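The Cult of the Clear Countertop
By Antonina Fedoruk
14 March 2018

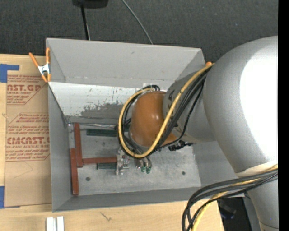
Angus Rankin charges by the session, and a session with him starts with a speech. He wants you to know that your stuff is making you tired. He said this to me in my own kitchen, before he had opened a single drawer, and I'll admit I was tired, though I had been up since five with a sick kid.

Rankin works for Vesa, one of the home organizing firms that have spread through the suburbs lately. Their pitch is that a tidy house is a calmer house, and that calm can be taught for a fee. The full program takes 20 weeks. Clients get a workbook, a set of labels and a discount at Simorine, a store that sells boxes to put other boxes in.

I asked Rankin where the calm was measured. He sent me a survey the company had run on its own customers, 542 of them, nearly all of whom said they felt better. They were asked on the last day of the program, with the organizer still in the house. I would have said I felt better too.

Illia Savchuk did the program last June and gave me a tour of the result. His closets are handsome. He also rents a storage unit across town, which he hadn't needed before, and he pays for it every month. "I couldn't throw out my dad's records," he told me. "They said I could keep them if they had a home. So they have a home." He hasn't visited it since fall.

There is a fair case for clearing out. People do buy too much, and anyone who has emptied a parent's house knows what it costs to leave the job to someone else. My doubt is about the promise attached. Ihor Bondarchuk, a retired mover who spent years hauling other people's furniture, has watched the same families purge and refill. He remembers one couple on Hutsuliak Street who hired him for 3 moves and owned more each time. They had taken a class before the second.

I kept up the Vesa method for 2 months. My spices are still in order. The drawer by the phone has gone back to batteries, takeout menus and a key that fits no lock in the house, and I can find all of it in the dark. Rankin has emailed to offer me a refresher.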